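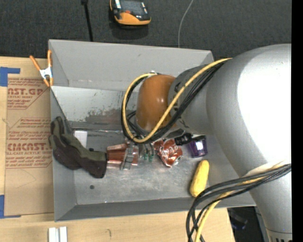 The Sokilis Open Day is a yearly public demonstration of robot arms, held each October in the former ribbon mill at Zeswood. It was started by the engineer Bogdan Ghiță, who wanted people in the town to stand close to working machines and ask anything they liked. The best-loved part of the day is the bin table, where a large silver-gray arm works over a shallow metal bin holding a mix of things that have very little in common, such as a crumpled glove, a red-and-white wrapper and a small see-through purple container. Each one asks something different of the gripper, and visitors quickly start to guess which will give it trouble. The bin is held with a plain orange spring clamp, and the cardboard under it still carries the printing of an acrylic sheet supplier. That workshop feel is a large part of the event's charm!

History

The first open day grew out of an evening talk by Ghiță and Margareta Ciobanu, who had been working together on picking mixed objects. They had planned to show a film of the arm, but the projector was needed elsewhere in the building and they ran the arm itself for two hours. The talk had been set up for 29 people. Many of them stayed well past the end, and a full day was put on the calendar for the next year.

Attendance has grown a great deal. The most recent open day drew 1,513 visitors, the highest figure so far, and the line for the bin table went down the stairs and out into the yard. Timed tickets, which are free, were brought in that same year. The local firm Vekum pays for the hall and lends lighting and barriers.

The bin table

Sessions at the bin table last twenty minutes and are led by a speaker who talks while the arm works. Titilayo Adeleke has led most of them, and her running commentary has become an attraction of its own. She names the object she thinks the arm will go for, explains why, and is cheerfully wrong a good part of the time. Children are encouraged to argue with her.

The objects change from session to session. Soft things are a favorite with the team, as a glove never falls the same way twice and has no fixed shape for the software to look for. Shiny surfaces bring a different problem: they throw back light and can fool a camera about where an edge is. Clear plastic is harder still. Toy food is popular with younger visitors, who tend to cheer for it.

Missed picks are left in the show. The speaker waits, the arm tries again, and the crowd gets to see how much of the work lies in recovering from a bad grasp. For many visitors this is the most exciting part of the session, and the applause for a third try is often louder than for a clean first one.

Other demonstrations

Two smaller tables stand at the far end of the hall. One lets visitors open and close a gripper by hand and feel how much force it takes to hold an egg. The other, run by Gheorghița Munteanu, shows Furtună, a program that sorts pictures of household objects by how easy they should be to pick up. Visitors can bring a small item from home to be scored, and up to 200 items are accepted in a day. The scores are pinned to a board beside the door, and a ball of wet wool held the lowest place for several years.

Reception

Manon Simard, who teaches at the Zeswood secondary school, has brought a class every year and wrote the worksheet now given out at the entrance. Several of her former students have come back to help run sessions.

By Manon Simard and Margareta Ciobanu
Jul 6, 2019

Related articles
Bin picking
Furtună (software)
Robot gripper
Vekum
Zeswood ribbon mill

Last updated: two days after first publication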